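Kenthorpe Robotics Club Forum > Student Projects > Handheld gripper task: plugging into a power strip

clubmom_fomdale
Hello everybody! Long post ahead, so get a coffee. I help out with the after-school robotics club over in Fomdale (I'm a retired bookkeeper, so please go easy on me with the vocabulary) and our older group has picked their spring project. They want to teach an arm to put a plug into a power strip, and then press the right switch for that outlet. Kumiko Hattori, our lead teacher, signed off on it back in January and I have been learning along with the kids ever since.

The way they do it is with the handheld grippers. A student does the task by hand, over and over, and the recordings are what the arm will learn from later on. The log stood at 579 tries when I locked up last night, and 137 of those are marked as keepers. I thought that was a terrible score. Kumiko says it's fine for beginners, and that picky is good.

My question is about the approach. Half the group wants to start every try with the fingers already open right over the strip, and the other half wants to start well away from it and travel in. The first way is quicker and you can get a lot more tries into an afternoon.

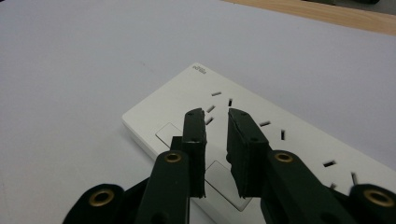
The kids who like the close start say the hard part is lining up with the slots anyway, so why spend time on the trip over? The other side says the arm won't always be so lucky as to begin in the right spot. I can see both sides, which makes me useless as a tiebreaker. What do your clubs do?

nelu_c
Welcome! I'm Nelu Crăciun, I mentor the Kenthorpe high school team, and we had this same argument over a mug-hanging task last year - it went on for two whole meetings and somebody cried (it was me, a little).

I'm firmly in the travel camp. If every recording begins on top of the target, the model never learns how to find it. Then on demo day you set the strip down a hand's width over and your arm hovers there like it forgot why it came into the room. Start far off, with the strip just in a corner of the view or even outside it, and vary it every time. We ended up with 916 tries on the mugs, and the best thing we ever did was throw out the early ones that all began in the same place and do them over.

Ours began looking a lot more like what your travel kids want. Do you have one of theirs?

clubmom_fomdale
Oh, thank you, that's so helpful, and I'm sorry about the mugs! Yes, I have one from the same table. They settled on leaving a good stretch of tabletop to cross first.

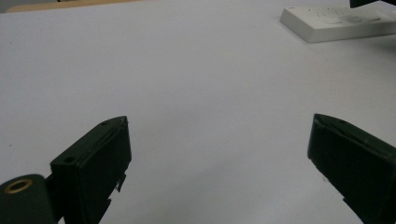 Fingers open, with the power strip off in the upper right.

One of the girls pointed out that the foam on the finger pads is getting raggedy, too. Does that matter for the recordings, or only for the gripping?

tapeandfoam
Jumping in on the pads, as my user name may suggest. It matters for both, but I wouldn't lose sleep. A plug is slick and it'll twist in your grip if the padding is uneven, so you'll see the prongs come in crooked and the student will fix it with the wrist without even noticing. Then the arm learns the wrist wiggle. I'd cut fresh foam with a sharp blade and a straightedge, put it on both sides at once, and write in your log which try you changed it on. Please do that last part! We didn't, and I spent most of a spring break trying to guess.

On the other topic I'm going to disagree with Nelu, politely. For a first project I'd go with the close start. Travel is easy and insertion is hard, and kids get discouraged when most of each try is just moving through the air. Get 200 good insertions, train on those, let them see the thing sort of work, and add the travel after that. Morale is a real part of a club.

nelu_c
I knew you'd show up :) And I'll give you morale. But "sort of work" on a setup where the strip never moves is a bit of a sugar high. Mix them from day one, is my feeling. Two close, one far, two close, one far. It hardly costs anything.

bench_uncle
Longtime lurker, small club, we borrow a room at the library. I read all this with interest and want to ask a different thing. Is your group using one gripper or two? We tried a plug task with one and the strip slid all over creation every time we pushed. We taped it down in the end, which felt like cheating, though our kids voted that it wasn't.

clubmom_fomdale
Two! That was Kumiko's doing. One hand can steady things and the other brings in the plug, or at least that's the plan on the whiteboard. They lay everything out on the big pale board so the strip stands out a bit from the wood (well, white on nearly white, we may need to rethink that part). I've tried it with both grippers myself and I was dreadful.

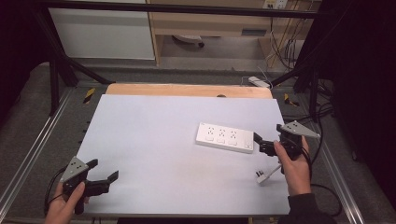
The cord is what gets everybody. It's stiff, and it has its own opinion about which way the plug should face, so the students have started setting the prongs in a different direction before each try so they don't all get used to one. I was proud of them for thinking of it on their own.

tapeandfoam
Good instinct, keep that. And yes, on the white strip on the white board - I'd try a darker mat for some of them. Save the pale ones, don't toss them.

bench_uncle
Two grippers, that makes sense. I'll bring it up with ours. Does the strip stay unplugged from the wall the whole time? I assume so, but our parents asked me that about nine times.

clubmom_fomdale
That's our rule, yes, and Kumiko has it written at the top of the sign-in sheet in red marker. A student checks it before the first try and another one checks the student.

So I think we're going with Nelu's two close, one far, with fresh foam before we start, and I'll put the foam change in the log in big letters. The group has set its goal at 1579 tries by the end of the term (don't ask me where that number came from, there was a vote and a lot of giggling).

nelu_c
Love it. Post the first run on the arm when you get there, even if it's ugly. Ours missed the hook and put the mug very gently on the floor.

tapeandfoam
I still say close start first, for the record. But do send me a message if you want the foam thickness we use, I have scraps left over and I'm happy to mail you some.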